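Brivent twin-arm bench kit: what the money goes on

Reviewed by Rafia Siddiqui, October 23, 2019

Fladau will sell you the Brivent pair on a 72-month lease, a term normally reserved for vans. We bought outright, and I've had 47 bench hours with it so far.

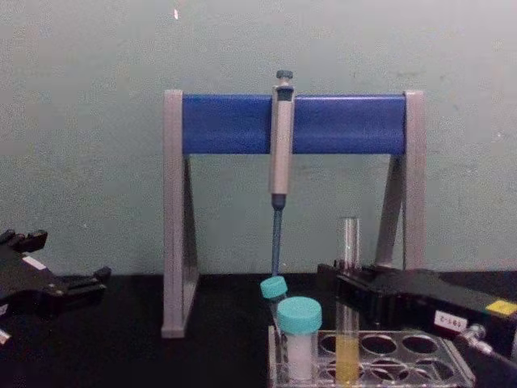
Pipette on the blue bar, yellow tube in the rack, gripper close by.

The arms are the easy part of the budget. Put aside 2000 for the bits the quote forgets – spare fingers, cables, a second rack – and ask early who pays for delivery. Steinar Hafstein, who signs our orders, asked late.

I like the grippers. They are slim enough for tube work, though the manual is 55 pages of other people's safety. Plan your bench space first, as two arms want more elbow room than two technicians and won't budge up when asked.
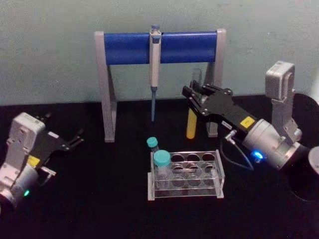

Verdict

Buy it if you already own decent racks and a patient accountant. Ko's single arm is cheaper and would do for simple fetching.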